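Budgeting for a garment-handling cell: the buyer's view

12 December 2019

Ploren, a textile rental firm, has been planning a garment-handling cell at its Brestovley site since September. The operations manager who holds the budget agreed to go through the figures with us.

"The arm is the easy line," she says. "You get three quotes and compare them. Fingertips, cabling and mounting rail are where the estimate drifts."

Her sheet allows 2,522 euros for tooling in the first year. Of that, 558 goes to spare fingertips from Lirberg, ordered in sets of 11. "Pads wear on the inner edge, and that edge does the gripping. I count them as consumables." 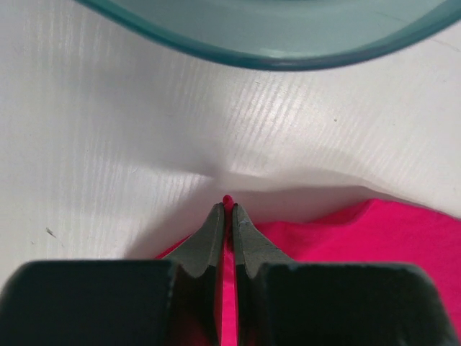 Pink fabric held between the fingertips on a white tabletop.

Cloth lying flat was the first case in the specification. The tips have to close on a thin layer with very little gap left between them. Hubáček, the integrator, proposed a suction tool as an alternative — she turned it down on knit goods.

The second case is a hanging garment. "A piece held up takes more room than people draw on the floor plan. We added clearance on every side and moved the rail in the layout."

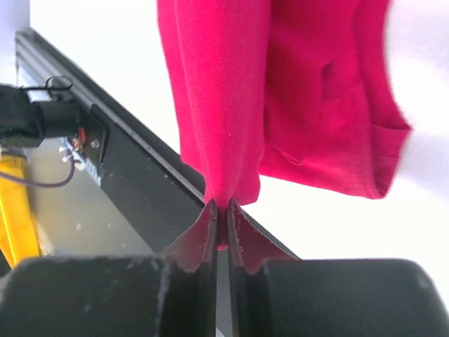
Terms and delivery

The contract splits payment between order and acceptance. Acceptance is a run of 100 garments of mixed size, with misgrips logged by type. Training is quoted separately, and she advises asking for that price before the order is signed.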